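Nindness Zipper Set: README

Maintained by Mahsa Jafarzadeh and Angus Faulkner
Last revised in March

1. What is in this set

The set contains 489 episodes of a two-arm robot working on the zippers of jackets. One gripper holds the slider and the other holds the garment close to it. Each episode has the wrist camera streams, the joint positions, the finger opening of both grippers, and the motor current. The operator's comments are in notes.txt, one line for each episode.

Of these episodes, 32 are marked as faults. Please read section 3 before you train on anything, especially if you plan to use the finger opening as a signal of a successful grasp.

2. Labels

ok: the slider reached its goal and both grippers opened when commanded.
slip: the upper gripper lost the slider during the pull.
contact: the fingers of the two arms touched each other with more force than the limit.
stop: the operator pressed the stop button, for any reason.

An episode can have more than one label. The labels were given by Jummai Lawal and checked a second time by Angus. Where they did not agree, we kept both opinions in notes.txt and used the more severe label.

3. The fault we want you to know about

The start of each pull is the difficult moment. The upper fingers are closed on the slider and the lower fingers must take the cloth or the zipper directly under it, so the tips of the two arms are very near to each other.
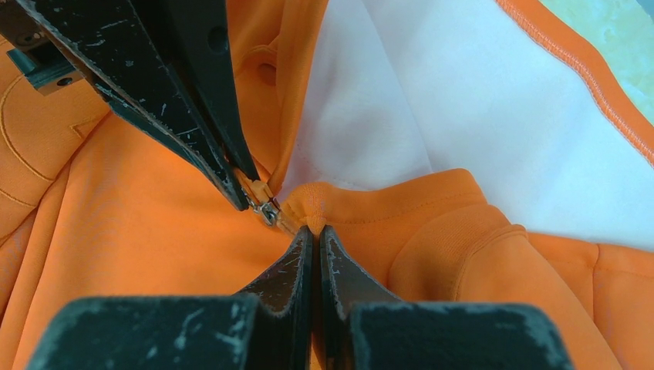
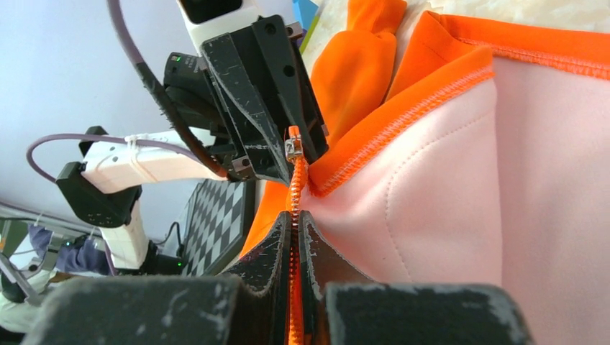

3.1 What happened

On a Thursday, during a long session, the upper arm lost the slider in the middle of a pull. The controller did not notice it. It continued to report a good grasp, because the only check was that the fingers had stopped before they were fully closed. The fingers had in fact closed on a fold of cloth. The arm pulled this fold for 7 seconds until Jummai pressed the stop button. The seam next to the zipper was torn over a short length. No person was hurt.

We then looked again at the older episodes and found the same pattern in several that had been labeled ok. These labels are corrected in the present version. If you downloaded the set before March, please replace labels.csv.

3.2 Why it happened

We found two causes, and we believe that both were necessary.

The first one is the grasp check described above. A fold of thick cloth and a slider can give almost the same finger opening.

The second one is the distance between the arms. The collision model used the finger shape from the drawing, with a margin of 10 mm, and this margin made the task impossible near the slider. For this reason it had been switched off for the fingertips. With no margin, a small calibration error is enough for one fingertip to push the other, and the slider is then turned out of the grasp. In the logs you can see a short peak of current in both grippers just before the slip.

3.3 What we changed

The grasp check now compares the current with the finger opening during the whole pull, and it stops both arms if the current drops suddenly. The fingertip margin is active again with a smaller value. The calibration is repeated at the start of every session, and the result is saved in calib.json.

The stop button was also moved. Noeline Dunstan, who reviewed the incident for us, measured that the operator had to reach across the keyboard. It is now beside the operator's left hand.

4. Known problems that remain

Slips still occur when the pull tab lies flat under the fingertips. We have no reliable detection for this case.

The current signal of the lower gripper is noisy in the early sessions, which are stored in the folder mahuika_a. Do not use it for contact detection.

The time stamps of the two wrist cameras can differ by one sample. A script to align them is in tools/align.py.

5. Use and contact

You may use the set for research. Please do not use the episodes labeled stop as examples of correct behavior. If you repeat the task on your own robot, begin at low speed and keep one person at the stop button for the whole session.

Corrections of labels are welcome. Send the episode number and your reason to Mahsa, or open an issue in the repository.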